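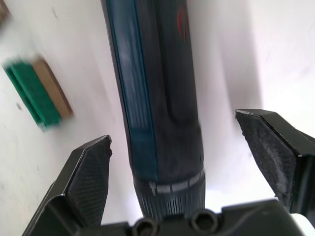

Should someone who offers guided meditation or energy work keep written notes on each client? They should keep short ones, made the same day, and let the client read them on request.

I have held this view for long enough to have annoyed several colleagues with it. The usual objection is that a session of distance healing or breath meditation is a private event between two people, and that writing it down turns it into something clinical. Lorena Cisternas put the case well at the Geltach gathering in October. She argued that a practitioner who knows a note must be written starts listening for things that can be written. I accept that this happens. I have caught myself doing it. I still think the cost is smaller than the cost of keeping nothing.

Memory is the first problem. A practitioner seeing 26 people a month will confuse them by the second month. I have sat in supervision with healers who described a client's grief in detail and attached it to the wrong client. When we compared their account with the booking sheet, the dates did not fit. No harm came of it in the cases I know of, but the client had paid to be listened to, and had in fact been merged with somebody else.

The second problem is drift. Clients who come for spiritual support often stay for years. Without notes, neither side can say what the work was for at the start. Roya Tabrizi, who trained me, wrote a single line after each first meeting: the client's reason for coming, in the client's own words. Every sixth session she read it back. Some people laughed and some stopped coming, and she counted both as acceptable results.

What belongs in a note is a narrower question than most training courses suggest. My own form has four fields: date, length of session, what the client said they wanted, and anything agreed for next time. Impressions, images and messages received during meditation are left out. If they mattered, they were spoken aloud, and the client can write them down at home. The Grekow course teaches the opposite and asks students to record every impression in full. I have read some of those records – they run to several pages – and they say a good deal about the student and very little about the person in the chair.

Storage is dull but has to be settled. Paper in a locked drawer is adequate for a practice of one. Shared rooms need something firmer, and a group practice should decide in writing who may open which folder. Weronika Zawadzka keeps hers by number and holds the list of names in a separate place. It takes her 2 minutes a day.

I would also set a limit on how long notes are kept, and tell the client what it is at the first meeting. Old notes have a way of becoming a collection. A practitioner with 969 sheets in a cupboard has probably stopped reading them, and the clients have mostly forgotten that they exist. Mine are shredded three years after the last session unless the client asks for them first. Lena Baran asked for hers and found the early ones embarrassing, then kept them anyway.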